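Gumis Sorting Set: README

Maintained by Cormac Cronin, Lucero site. Current revision: June.

Scope

The Gumis set covers the item-handling step at the Lucero returns and lost-property workplace, where mixed personal goods are separated and passed to storage. It holds 400 episodes recorded with hand-held grippers and is used to train the Senex picking cell. Each episode is one operator working through one group of items.

Effect on the work

Before Senex, five people per shift did all separation by hand. Three now stay on separation and handle what the cell refuses. The other two moved to recording and label review. Pay grades were left unchanged — the shift pattern was not, and the late start on Friday was dropped at the staff's request. Operators may stop the cell at any time without entering a reason code.

Operators asked that soft goods be recorded first. Plush and film-wrapped goods make up most of the cell's refusals, and each refusal comes back to a person.

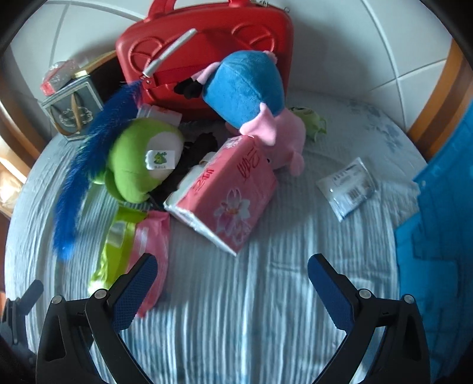
Mixed group on a striped sheet: plush toys, a pink tissue pack and a blue duster-like wand in front of a red hard-shell case. Gripper open.

Labels

Each episode has a start time, an end time, an operator code and one outcome: placed, dropped or left. Item classes are coarse (plush, film pack, rigid case, bag, flat packet, other). Printed text on items is not transcribed. Operator codes are replaced before export and are not used for performance review.

Known limits

Wide-angle recording leaves dark corners. Glossy film gives strong highlights, and small flat packets are under-represented. In 123 episodes the outcome was relabeled after a second review; both labels are kept.

Access

Copies are held at Lucero and Hirkberg. Send label corrections to Cormac Cronin with the episode number. Staff who want their own episodes removed can ask at any time, and removals take effect at the next revision.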